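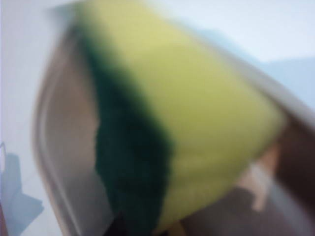
Wrist camera, sponge task. Yellow foam with the dark green scouring pad on the left, over the shallow container. Motion blur at this arm speed.

Vukden arm: build gallery

Vukden is a bench arm built in the back half of a one-car garage and finished at the Sarkholm shared workshop, where the drill press is better. It has six joints, a parallel gripper and a small camera at the wrist. The job it is being tuned for is dish cleanup: pick up a sponge, move it over a shallow container, wipe, put it back. The notes below go with the wrist view and cover the parts of the build that affect it.

Camera position
The camera bracket is printed in PETG and held by 2 screws. It sits close to the fingers, so anything in the gripper takes up most of the view. The first bracket was longer and gave a wider view, but it hit the forearm when joint five folded back. The short one clears at every angle I have tried.

Blur
The wrist view smears badly on fast moves. At this range the two layers of the sponge can still be told apart by color, but the pores of the foam and the fibers of the pad are gone. The software only needs the boundary between light and dark to estimate the sponge angle, and it can work with a soft boundary up to a point. Exposure is now locked. With auto exposure on, the pale work surface pulled the whole picture up or down as the wrist turned.

Gripper
The fingers ride on a rack and pinion cut from Simard stock. Backlash was bad until the pinion was shimmed. A sponge is a poor test for grip force because it gives under almost any load, so closing is limited by motor current and the finger position is ignored. The limit is set at 30 percent of stall. Higher than that and the foam folds over the fingertip.

Motors and wiring
The base and shoulder use Wellance geared steppers, and the wrist uses hobby servos. The camera cable shares a sleeve with the gripper servo leads. This caused dropped frames at first. A ferrite at the controller end fixed most of it, and moving the ground fixed the rest.

Control
Joint targets go out over serial from a small Linux board under the bench. The wipe path is a list of 14 waypoints with straight moves between them. The corners of the container are the weak part. Its rim is raised and rounded, and a path with square corners puts side load on the wrist as it turns.

Run log
The counter stood at 3,019 wipe cycles on Wednesday. One servo horn has been replaced in that time. The spline had worn enough to let the wrist droop under load.

Still open
Slower approach speed for the last stretch above the container. A lens hood, if one fits inside the bracket. Strain relief for the camera plug, which is held with tape for now. Bracket files go up once the screw holes are moved outward.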